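Teaching by hand: a doubter's notes from Illthorpe

The people at Lai would like us all to believe that robots can now be taught the way you'd teach a nephew to wash up. You show it, it watches, it has a go. I have been writing this column long enough to have heard that promise in several forms, so when the offer came to spend a day at their workshop in Illthorpe and do some of the showing myself, I took the early train and brought sandwiches.

The method is simple to explain and tiresome to do. In place of a robot arm you get a tool you hold, with two chunky fingers on the front that open and close as you squeeze, and a camera that looks out past them. You pick things up with it. You put them down again. The camera records what the fingers saw, the software works out how your hand moved, and all of it goes into a pile from which an arm is supposed to learn. Lai calls its version of this Jundis. I asked what the name meant and was told it had been available.

The other way of doing it, which they also keep going in the next room, is remote control. You sit in a chair with a pair of handles and drive a real arm a few feet away. I tried that as well and was dreadful at it. There is a lag, small but enough to make you feel a bit drunk, and you can't tell how hard you are gripping. I crushed a paper cup and then, with more care, crushed another one. The argument for the hand-held tool is that ordinary people can use it at an ordinary speed, and on that narrow point I have no quarrel. After ten minutes I could pick up a bottle nearly every time. After an hour my wrist hurt.

The job that week was for Floverora, who make bath and hair products and would like something to handle their bottles when small mixed orders are packed. Each attempt goes like this. You start with the fingers open and well back from the bottle. You move in, close, lift, carry, set down, open, back off. Then you do it again with the bottle a bit further left. A full set is 48 attempts, after which you may have a biscuit. The plan is for 2000 good ones before they train anything they would show to the customer.

I did 48. I would like that recorded somewhere other than in Lai's files.

So what is there to be sceptical about? Quite a lot, I think, and I'll start with the word "good". Attempts get thrown out afterwards if the person fumbled, paused too long or did something odd. I can see why. You don't want to teach a machine to dither. But a fumble is also where the interesting part of picking things up happens. You catch the shoulder of the bottle, it rocks, you ease off and come in lower. If you throw most of that away, the robot learns from a world in which bottles are never knocked, and then you send it to a packing room. When I raised this I was told that they do keep some recoveries, labelled as such. How many? That was being looked at.

Next, the tables. Everything I did was on plain white. The light was fairly even but there were still soft shadows all over the place, and I was told those can matter more than you would think, as the software may latch on to a shadow as readily as the thing casting it. Fine. Then why a white table at all? Floverora's packing benches, going by what I was told, are nothing like that. The answer was that you begin with the easy case and add mess later. I have heard "add mess later" from every robot firm I have visited, and I have yet to be invited back for the mess.

Then there is the matter of who is doing the teaching. Four of us worked that morning and we all had different habits. I come at a bottle low and slow. The person next to me went in from above like a heron. Both of us got the thing off the table, and both of us went into the same pile. A learner that averages the two will presumably aim for a spot neither of us would choose. There are cleverer ways of handling this and I was shown a diagram of one. It had a great many arrows. I was also asked, quite politely, whether I might try to be more consistent, which rather undid the line about anybody being able to do it however they liked.

And there is the tiredness. My first ten attempts were careful. By the thirties I was thinking about lunch, and I would bet that you could see it in the recordings: wider swings, lazier closes, a bit of a jab at the end. If the plan is to hire people by the hour to do this in bulk, the machine is going to learn what bored people do in the middle of the afternoon. Perhaps that is a fair picture of work. I don't think it is what Floverora believes it is paying for.

To be fair to the other side, a few things did impress me. The tool is properly balanced, or nearly so, and the squeeze is light. Setting up took minutes. I had expected a morning of waiting while somebody rebooted something, and there was only one reboot. The staff were frank about what they didn't know, more so than their own website is. And the view from the tool is a sensible idea. If the arm wears the same fingers and the same camera, it gets much the same view that the person's tool got, and you skip a lot of the usual trouble about matching one kind of body to another. I went in expecting to be rude about that part and found that I couldn't be.

I did see an arm run on what had been collected so far. They had it try a bottle on a clear table, ten goes. It managed 4. Two of the failures were near misses, with the fingers closing on air just beside the bottle and the arm then lifting nothing at all with great confidence and carrying it across to the drop-off point. It let go of the nothing very gently. I'm told the number will climb as the pile grows, and I expect it will, up to a point. Where that point lies is the whole question, and I couldn't get anyone to put a figure on it.

What I'd want before believing more is fairly dull. I'd want the count of attempts thrown away, printed next to the count kept. I'd want the arm tested by somebody who didn't collect any of the data, on a bench nobody had wiped down first. I'd want to see a half-empty bottle, and one with a pump top, and one lying on its side. I'd also like to know what all this costs per bottle set against a person with two hands — Floverora already employs several such people, and they can find the pump tops without being shown 2000 times.

There is also a small point about the word "teach", which I would retire if I were in charge. When you teach somebody, they ask you things. They say, do you mean by the neck or round the middle? Does it matter if the label faces out? All day long I wanted the tool to ask me that, because I had no idea whether the label mattered and neither, when I enquired, did the person with the clipboard. (It may. They were going to check with the customer.) What I did at Illthorpe was closer to leaving footprints and hoping that somebody follows them.

Still, I will go back if they'll have me. Lai says there will be a second round in December, with more shapes of bottle and a proper bench. I have asked to see the arm first and do my share of the lifting afterwards, and have been told this would be "a bit out of order". We shall see. My own bet, for anybody who likes to hold me to these things, is that it will do very well on the bottles it has met and badly on the first one it hasn't.

Readers who asked last time what the person holding the tool has to go on may find these useful.
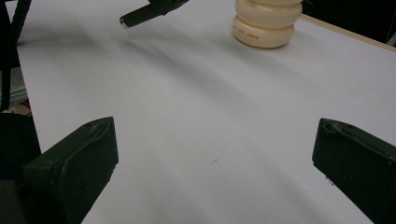
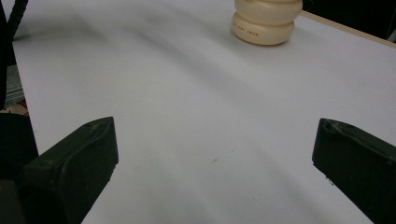 The tool's view at Illthorpe: both fingers open, with the cream bottle still well out of reach.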